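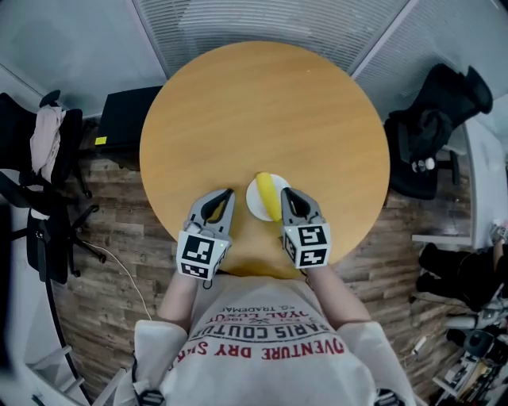 Fig. 1. Banana on a plate, round table.

What Bralach Hall Throws Away
Thaddäus Zaugg and Clem Tipoki, Food and Society module

Our question was simple: how much fruit do students buy with good intentions and then bin? We chose fruit over, say, crisps, on the grounds that no one has ever thrown away crisps.

Method
We asked the residents of 4 shared kitchens in Bralach Hall to write down every piece of fruit they bought and what became of it. The diary had three columns: eaten, binned and "other". We regret "other". It was used for a smoothie, a doorstop and, in the Stendeck kitchen, a long-running argument about an avocado and whether it belonged in the study at all. We let it in.

The first diaries went out in December, which was a mistake, as half the building went home and took the pens. We started again after the break and threw out the early pages.

Results
The diaries recorded 300 pieces of fruit. Of these, 208 were eaten, 20 ended up under "other" and the rest went in the bin. Bananas did badly. Most people bought them in bunches, ate two and then watched the others go brown with what one diary called "mounting guilt". Several entries mention plans for banana bread. We found no entries mentioning banana bread.

Apples lasted longest, mainly through being ignored. Grapes caused us trouble – we had to agree that a bunch was one piece, and Clem still doesn't.

Problems
People knew we were reading the diaries. One kitchen reported eating everything it bought, including a pineapple on a Monday night, and we have our doubts. We also never weighed anything, so a plum counts the same as a melon.

If we did this again we would check the bins ourselves. Thaddäus has said he is free that week to do the typing.

Handed in Thu 8 May.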